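5　翻页：一项被低估的家务

5.1　为什么选翻页

前一节报告的擦桌、收杯和叠方巾三项任务，策略的得分都不算难看，单看那张汇总表，读者很容易得出双臂平台已经可以进厨房的印象。我们对此有保留。这三项任务有一个共同点：失败的代价低，重试的机会多，终态又很宽容。方巾叠歪一角仍然算叠好，杯子放偏两指仍然算放好。家里和车间里大量的杂活并不具备这种宽容，翻一本薄册子就是其中之一。

翻页在居家场景中的对应物很多：替行动不便的人翻说明书，把药品说明摊到某一面，把账单逐张揭开。在车间里，它对应的是作业指导书的查阅和装订前的散页检查。Ševčík 装订车间的师傅把后一项叫作“捻”，新工人学一个上午就能上手，所以在岗位说明里它连一行字都没有占到。我们在立项时也把它归入“简单”一档，计划用两周做完，后来占去了将近一个季度。

本节讨论的就是这项任务。所用印刷件是一本骑缝折叠的彩色册子，纸面光滑，页上有密集的机构徽标、红色色块和橙色车辆。任务指令固定为一句话：把当前页翻到左侧，册子留在原处。腕部视角下的一次观测见图1。
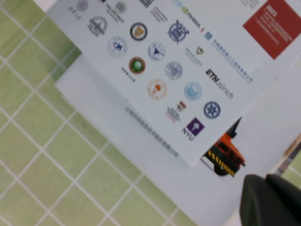 Drorkgate 联合课题组　家庭与车间杂务评测小组

腕部视角的信息量需要先说清楚。图1中印刷面占去了观测的大半，NVIDIA、ETH Zürich 和 NYU 的标识都可以辨认，红色色块上的“2023”也读得出来；夹爪手指则只在右下角露出一块，且不在焦点上。换句话说，相机对纸上印了什么看得很清楚，对手指与纸边的相对位置看得很差。对识别任务而言这是一个理想的视角，对翻页而言它把分辨率花在了无关的地方。沿纸张下缘确有一道浅影落在白色台面上，我们曾指望策略从这类阴影里学出纸边的高度。消融实验没有支持这一想法：遮去阴影区域以后，策略的行为几乎没有变化；遮去红色色块以后，行为反而明显变差。

后一个结果让我们不太舒服。它说明策略很可能把红色色块当成了定位的锚点，学到的是“从红块往下若干距离处下手”，与纸边在哪里关系不大。换一本没有红块的册子，这种本领就无从谈起。我们在附录中给出了换册后的若干片段，读者可以自行判断。近来不少演示视频只用一件道具拍到底，Corkix 公开的整理书桌演示即属此类，从中无法排除同样的捷径。我们并不是说该演示一定依赖了捷径，只是说现有材料不足以判定。

5.2　翻页到底难在哪里

翻页可以粗略分成三段：让一张纸和下面的纸分离，把它带过折缝，再让它落平。文献中通常把注意力放在中间一段，理由是轨迹最长，画面也最好看。我们的记录显示，真正决定成败的是第一段。

人手分离纸张时，拇指侧向搓动，指腹的摩擦把最上一张推出一个小拱，再由另一根手指插入拱下。整个过程里眼睛几乎不起作用，很多人是一边看着别处一边翻的。刚性指尖没有指腹，搓动产生的侧向力要么太小，纸不动；要么太大，整本册子跟着走。两者之间的可用区间很窄，而且随纸张、湿度、台面覆盖物而变。上午调好的下压量，到了午后往往就要重调。我们没有对室内湿度作控制，这一点应当算作实验设计的缺陷，但普通家庭同样不控制湿度。

第二个困难是状态不可见。纸与纸之间有没有分开，从上方看不出来，要等拱起到一定高度才有视觉证据，而那时若已经带起两张，补救动作比重新来过还要费事。力觉读数在这里帮助有限，单张纸的弯曲力与传感器的漂移相差无几。我们试过对读数做长窗平均，信噪比有改善，代价是动作慢到操作员以为程序挂起，有两次直接按了急停。

第三个困难来自双臂之间的协调。一臂掀页，另一臂须按住册子或在纸的另一侧接应。按得太早，纸掀不起来；按得太晚，册子已经被拖离原位。示教数据里，操作员靠直觉解决了这个问题，不同操作员的直觉还不一样，有人先按后掀，有人几乎同时。把这些数据混在一起训练，得到的策略在两种时序之间摇摆，常见的表现是两臂都在纸边停住，各自等对方先动。把数据按时序拆开分别训练会好一些，但可用的样本也随之减少。

顺带说明，我们也试过在指尖加一层软垫。软垫改善了搓动，却使指尖变厚，插入页间的动作更难完成。又试过吸附式末端，在光面纸上效果尚可，遇到折缝附近翘曲的区域就会漏气。两种方案都没有进入正式评测。Floritz 公寓的试点人员曾提出，不如给册子每页贴一个小标签，让机器去夹标签。这个建议在工程上完全可行，我们也承认它多半是最省钱的做法。可是一旦住户要先替每本册子贴标签，省下来的劳动就所剩无几了。

5.3　评测方法

评测共进行69次，全部在同一工位完成，每次开始前由人工把册子摊开并合上待翻页。起始位置允许有小幅偏差，但不超出示教数据覆盖的范围，因此以下结果应被理解为上限。我们没有测试旋转较大的摆放，也没有测试册子一角悬出台面的情况，而这两种摆放在真实家庭里随处可见。

评分按终态进行，分为四类。甲类为单页翻过且册子大致留在原处；乙类为一次带起多页；丙类为需要人工介入，包括急停、册子滑落以及纸张卡在夹爪与关节之间；丁类为超时未动。纸面出现折痕但页已翻过的，仍计入甲类。这一条在组内有过争论。支持者认为折痕不影响阅读，反对者认为任何一个替别人翻书的人把页翻出折痕都会道歉。最后按照宽松的标准计分，折痕另作记录。

时间上限的设定也偏宽。一名成年人完成同样的动作只需一两秒，我们给了策略整整一分钟。若把上限压到家人愿意在旁边等待的程度，甲类的数目会大幅下降。我们没有据此重新计分，原因是“愿意等待的程度”难以客观界定，不过读者在解读结果时应当把这一点放在心上。
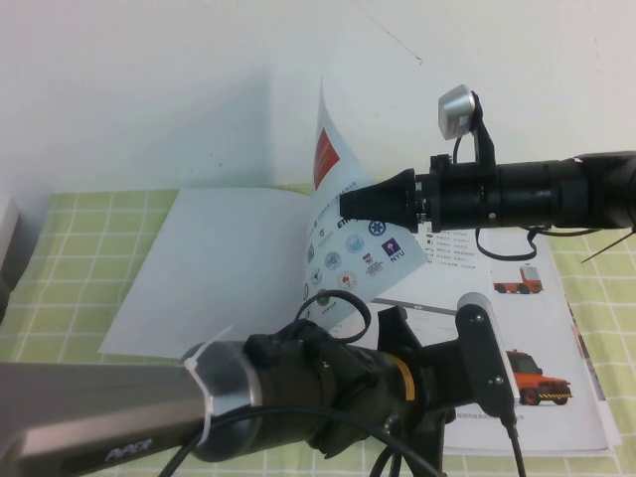

69次评测中，甲类36次，乙类14次，丙类同样为14次，余下五次为超时。刚过半数的成功率，放在本文其余任务旁边显得扎眼，而且甲类内部的质量也参差不齐。图2取自外部固定相机，可以看到这项任务在几何上的拥挤：掀起的一页近乎直立，夹在两臂之间，右臂的黑色锥形尖端指向红块下方，离纸面极近，下方那条臂的夹爪支架则停在册子中缝前面。从这样一个构型出发，纸往哪一侧倒，取决于尖端的推力、纸本身的卷曲以及支架给它留出的空当，三者之中策略能够直接控制的只有第一项。外部相机提供的全局信息在这里有一定价值，它至少能看见纸是立着的，腕部相机在近距离下则常常分不清立着的纸和平铺的纸。

丙类中还有一部分与纸张毫无关系。线缆是最常见的诱因：垂下的线圈会扫过页面，把已经翻开的纸重新带起来。这种失败在仿真里不存在，因为没有人在仿真里建模线缆；在论文里也少见，因为拍摄前总会有人伸手把线理好。我们在评测期间不允许理线，除非它已经危及设备。扎带可以缓解，却不能根治，关节转到某些角度时线缆总要有地方去。

乙类的分布也值得一提。多页被带起的情况在评测后段更为集中，与册子使用时间的增长一致。反复翻动使页边起毛、微翘，人会觉得旧册子更好翻，策略的表现却相反。我们推测原因在于示教数据几乎都是在册子较新时采集的，页边外观与评测后段不符。换一本新册子后乙类有所减少，但样本太小，不足以下结论。对于希望长期部署的人，这个现象的含义是策略会随着被操作物的磨损而变差，而被操作物恰恰是由策略自己磨损的。

5.4　与人工遥操作的比较

为了区分硬件限制与策略限制，我们请熟练操作员用同一平台遥操作完成相同任务。操作员的表现明显好于策略，但也远谈不上轻松。他们普遍反映，最吃力的一步仍是分离纸张，需要反复试探，看到拱起才敢继续。有一位操作员自创了一种办法，用尖端从页角外侧斜着往里送，再略微抬腕，成功率较高，动作却很难稳定地传授给别人。把他的示教单独拿出来训练，策略确实学会了斜送，却没有学会何时停止试探，结果是页角被反复刮擦。

由此可以作出一个谨慎的判断：在现有末端条件下，硬件本身并未封死翻页这项任务，但留给策略的余量很小。继续增加数据或许能够提高甲类比例，我们对提高的幅度并不乐观。示教数据从初版扩充到终版期间，叠方巾任务的得分稳步上升，翻页任务在早期上升之后就基本停滞，增加的样本主要改善了第二、第三段的轨迹平滑度，对第一段帮助甚微。一条更平滑的轨迹若是从没有分开的纸上开始，仍旧归入乙类。

审稿过程中有意见认为，翻页过于特殊，不宜用来评价通用家务能力。这一批评有其道理，我们不主张以单项任务否定整个方向。不过，家务中难以罗列的正是这类特殊活计：撕开一只塑料袋，从一叠滤纸里取一张，把粘在一起的标签纸分开，抽出抽屉底部垫着的那层衬纸。它们单独看都很琐碎，合起来占去了一个人一天里相当可观的注意力。若每一项都要两周乃至一个季度的专门调试，所谓通用就需要打一个很大的折扣。Floritz 试点原定在这一阶段接入翻页功能，供住户查阅纸质通知，目前已改为由值班人员代翻，平台只承担收杯和擦桌。

5.5　局限

本节结果只涉及一本册子、一处工位和一套末端。册子为光面纸，哑光纸和薄型书写纸的情况可能不同，后者尤其容易被尖端戳破。工位的光照由室内灯具提供，没有刻意变化。甲类的判定由两名标注员独立完成，分歧之处由第三人裁定，分歧主要集中在“册子是否大致留在原处”这一条上。超时的五次没有再作细分，其中有的可能属于前文所述的两臂互等，有的可能是视觉定位失败，现有日志不足以区分。

另外，遥操作对照组的操作员均参与过示教数据采集，对平台的脾性十分熟悉，不能代表普通用户。我们原计划再招募一批没有经验的操作员，由于工位排期未能实现。折痕记录与逐次终态标注随附录一并给出，其中折痕按页角、页边、中缝三个位置登记，未作严重程度分级。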